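Corinne Park
Making a bed and folding shirts on it, a thread. I've been redoing the guest room at my place in Konwood all October and people keep asking about the bed, so I'm putting it in one place.

1/
Start with the fitted sheet. White or off-white, pulled tight at all the corners before anything else goes on. If the sheet is loose, the duvet will look wrong however long you spend on it.

2/
Then the duvet. Mine is a plain blue one and it spends most of its life bunched up in the middle of the mattress. I pull it from the foot, then go up to the pillow end and work the folds out toward the sides.
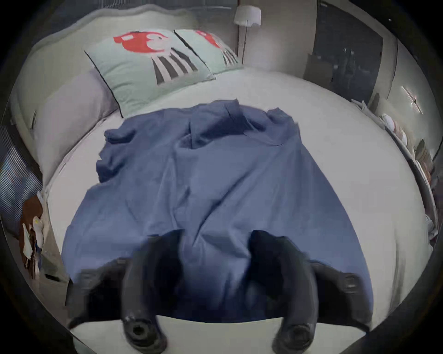 Corinne Park
@corinnepark_home · October · 3 replies

3/
The headboard is upholstered, pale grey, with a scalloped top. I wanted fabric because I read in bed and my old one was a metal rail. It does hold dust. I go over it with the brush end of the vacuum when I change the sheets.

4/
Mint-green cushions in front. They have dark piping, and I would look for piping again, it helps a square cushion keep its edges. Pillows for sleeping on go behind them.

5/
Dorian Langlois asked what the bedding cost. I set myself a limit of 300 for the room and the bed things came to a bit over 200, cushions included. The duvet cover is the only part I paid full price for. The rest was from the sale shelf at Fulden.

6/
Now the folding. I don't have a table big enough for it, so laundry gets done on the bed. Push the duvet out of the way or take it off completely. You want bare sheet, smoothed down with your forearm.

7/
Short-sleeved shirts with a collar are the ones people get stuck on. Lay the shirt out flat near the edge of the bed where you can reach it without leaning. Get the collar sitting right first, then the shoulders. Smooth down from there to the hem.

8/
Fold one side in toward the middle and bring the sleeve back over itself so it lies inside the edge. Same on the other side. Then fold up from the hem, twice for a drawer, once for a shelf.

9/
Put finished things at the far side of the bed. I used to stack them right beside me and kept knocking the pile over with my elbow. If something has a small logo on the chest, fold so the logo ends up on top. Makes it easier to find the one you want later.

10/
Cushions can stay on while you do this if they're over to one side. The fox ones stay put. My niece picked them and she does check. 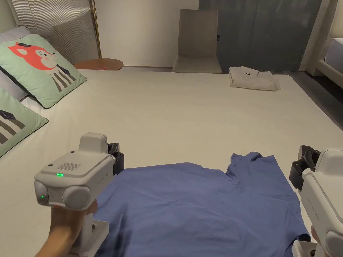 11/
The side table. It's round, with a warm brown wood top, and it was the last thing I bought. I measured for a square one first and the corner would have caught my hip every time I got up in the night. Look at how you walk past a table before you choose the shape.

12/
For anyone asking about storage, I use Balar boxes in the closet, 2 for shirts and 1 for spare sheets. Lids off, or I never put anything back in them.

13/
Still to do in this room: curtains, and a lamp. I'm between two lamps at Gallagher and I'll post both when I've had another look at them. If you have blackout curtains you like, tell me the make and whether they can go in the machine.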